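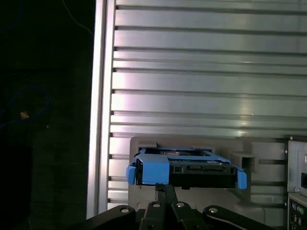 Volume 17, page 592

How to Run the Drive Bay Demonstration on a Visitor Day

These instructions are for staff who present the Zorham arm to visiting groups at the Vasilakis Hall workshop. They cover setting up the station, presenting the work, and closing the session. Staff who have not yet run the station should first observe a full session led by a qualified presenter.

Preparing the station

1. Place the open computer on the bench so that the drive bay faces the arm. Visitors should stand on the side away from the arm's base.
2. Confirm that the computer is unplugged. Move loose cables clear of the path of the gripper.
3. Use a drive in a blue caddy. The color stands out against the gray bay and the silver ribbed panel, and groups at the back can follow it more easily.
4. Load the Justeria program from the station menu and select the drive bay task. Set the speed to the visitor setting.
5. Run the task once before the doors open at 10 a.m.

Presenting the task

Begin by showing the group a spare caddy with a release tab at each end. Pass it around if time allows. Explain that the arm must line up with the middle of the caddy before it does anything else.

Start the program and pause it when the two black fingertips reach the bottom middle of the caddy, just below the drive. Turn the wrist camera view to the large display. At this point the presenter should draw attention to the position of the fingers and the tabs, then invite questions.

Resume the program only after all visitors are behind the floor line. If the fingers meet the caddy off center, press the hold button, return the arm to its start position, and begin again. Do not guide the arm by hand while the program is running.

Groups from technical schools often ask about wear. The workshop replaces the practice caddies after 2000 cycles and inspects the gripper bolts after every 100. The inspection sheet is kept in the Skikstead binder at the control desk and may be shown to visitors on request.

Closing the session

Return the arm to its rest position and switch off the controller at the desk. Check the caddy rails for cracks, and set aside any part that does not slide freely. Enter the number of cycles on the inspection sheet and sign it before the next group is admitted.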